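Worn metal bin, bare patches on the floor – repaint, line it or leave it?
Forum: Workshop and Storage > Metalwork and Finishes

gravelroad
Posted Fri 3 July

I have a metal bin that sits on a timber bench and gets small stuff dropped in it and taken out again all day. Blue-grey paint, open top, sloping lip along the front. 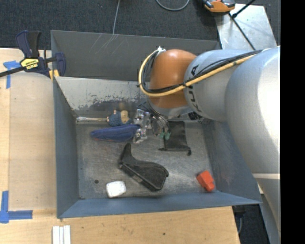
I want to stop it getting worse without spending a fortune. The floor is down to bare metal and all scratched up. The back wall still has paint on it but the lower half is chipped and flaking. The outside I don't care much about.

What I'm worried about is paint flakes ending up in with the parts and pouches. They go out to other people and I don't want grey bits stuck to them.

Options as I see them:
Strip the inside and repaint it.
Strip the inside and leave it bare.
Put some sort of liner in and forget about it.
Buy a new one. Listbridge have something close in their catalogue but the front lip is a different shape.

Has anyone done this and been happy with it a year later?

tin_lid
Don't repaint the floor. Any paint you can put on at home will be gone in a few months if things are being dropped and dragged on it every day. I did two steel trays with brush-on enamel and they looked good until winter, then I was picking blue flakes out of everything.

Scrape the loose stuff off the back wall, feather the edges with sandpaper, and leave the floor as it is. Bare steel indoors in a dry room is fine.

saltbush62
Disagree with that. Bare steel is fine until the one humid week when it isn't. I'm near the coast and anything bare gets a brown bloom on it in no time. Rust marks on plastic packaging look worse than a paint flake.

If it were mine I'd strip it properly, etch prime, and use a two-part epoxy. It costs more than a tin of enamel but it sticks.

How dry is your room?

gravelroad
Dry. It's inland and the room is heated in winter. I haven't seen any rust on the floor of it, only scratches and some spots that have been rubbed lighter than the rest.

tin_lid
Then leave the floor alone. Wipe it with a bit of wax once a month if you want to feel like you've done something.

mrs_offcut
Please don't wax something you're putting packaged goods in. It picks up dust and the dust sticks to the goods. I packed orders for years and a waxed or oiled tray was always the grubbiest one on the bench.

My vote is a liner. We used 3 mm rubber matting cut to size, loose laid, no glue. Lift it out on a Friday, hose it, hang it up, put it back Monday. It's quieter too, which matters if you are in the room with it for hours.

saltbush62
Liner over flaking paint just hides the flakes. You'd still need to fix the back wall.

mrs_offcut
Yes, obviously scrape the wall first. I didn't say not to.

kelpie_shed
Before you sand anything, how old is it? If it's old industrial gear then the paint could have lead in it, and you don't want to dry sand that indoors. Test swabs are sold at most hardware shops. Do the swab on a chipped edge so you get all the layers and not only the top coat.

If it comes up positive, either pay someone to deal with it or retire the bin. Wet scraping with a proper respirator can be done but I wouldn't do it in a room where people work.

gravelroad
Good point, and I hadn't thought of it. I don't know the age. It came with a job lot of benches and shelving from a place called Panagiotou that was closing down. No label that I can find. I'll get swabs this weekend.

tin_lid
I'd be surprised if it was leaded but yes, test it. Costs next to nothing.

nthshore_dave
I had a similar one powder coated at Budow and it was worth it. They blast it first, so you aren't the one scraping. Inside and out, one colour, baked on. Mine has had heavy use since and there are scratches but no flaking at all. Ask for a textured finish, since smooth gloss shows every mark.

Only thing to watch is that they needed it completely stripped of rubber feet, labels and so on before I dropped it off.

gravelroad
What did that cost you, if you don't mind?

nthshore_dave
100 for the one bin, but I tacked it on to a bigger job. Their minimum charge on its own is higher. Ring them first.

saltbush62
That's cheaper than the epoxy once you buy primer and a decent respirator. I'd do that.

tin_lid
It's still paint. Powder coat on a surface that gets metal dragged across it will wear through the same way, only slower. The walls will be good, the floor will be back where it started in a couple of years.

nthshore_dave
A couple of years is fine by me.

mrs_offcut
Powder coat plus a mat on the floor and you've covered both.

curlyjoint
Reading this with interest as I have a few of these to do. Two questions for whoever knows.

Does the mat curl at the edges? I tried a cheap foam one and it lifted at the front where the bin slopes, and small things kept sliding in underneath.

And has anyone tried the stick-on sheet from Curketti? The part number I was given was 2603 but the listing says 1216, so I'm not sure they're the same thing.

mrs_offcut
Foam will curl. Solid rubber won't, or not much, as the weight holds it down. Where you have a slope, cut the mat to stop at the bottom of the slope and don't try to run it up. Leave a couple of millimetres all round or it will buckle when the room gets warm.

For corners that aren't square, make a paper template first. Fold the paper into the corner, crease it with your thumbnail and cut on the crease. Going by the shape of that one, with the side angling outward, I wouldn't trust a tape measure.

kelpie_shed
I've used the Curketti sheet. 2603 is the thicker one. 1216 is meant for drawers and it's too thin for this. I'd skip both in a bin like that. Adhesive won't stick to flaking paint and it doesn't love scratched steel either. It came up at one corner in the first month and then collected fluff.

curlyjoint
Thanks, that settles that.

saltbush62
One more thing on colour, whichever way you go. If the stuff you're putting in is dark, don't line it with black rubber. You'll lose things in it. I went light grey on the second lot and it's far easier to see if the bin is empty.

tin_lid
Agree with saltbush on that at least. A black pouch on a black mat is a nuisance.

mrs_offcut
Light grey mat shows dirt though. Mine had to be washed twice as often.

saltbush62
Showing the dirt is a good thing if you're worried about the goods getting marked.

gravelroad
Update. Swabbed it on three different chips along the back and all came up clear, so no lead as far as the swabs can tell.

I rang Budow and they can fit it in if I'm not fussy about colour and take whatever they are running that week. I'm not fussy. They did say to scrape off anything loose myself as it saves them time in the blaster, so I'll do that outside with a dust sheet down.

I've also been looking at the bench. The top is light timber and the bin sits straight on it. Would you put anything between them?

kelpie_shed
Good news on the swabs. For the bench, thin cork or the offcuts from your mat. Stops it sliding and stops the bottom edge biting into the timber. Check the underside of the bin for burrs while you have it upside down, and take them off with a file before it goes to the coater.

nthshore_dave
Mask nothing, by the way. I tried to be clever and leave the underside bare and they charged me for the masking.

tin_lid
If you do end up with rubber underneath, check it hasn't marked the timber after a few weeks. Some black rubber leaves a stain that won't come out. I lost a good bench top to that.

gravelroad
Cork it is then. Going with powder coat inside and out, cork under, and a light grey rubber mat on the floor of it cut from a paper template. I'll borrow one of the plastic tubs to use while it's away.

tin_lid, if the coating wears through you can say you told me.

tin_lid
I'll set a reminder.

curlyjoint
Could you post the thickness of the mat you end up with, and where from? The only light grey I can find comes in 2000 mm lengths and I need a fair bit less than that.

mrs_offcut
Ask for the end of a roll at a rubber supplier. They usually have short bits out the back and will cut them while you wait.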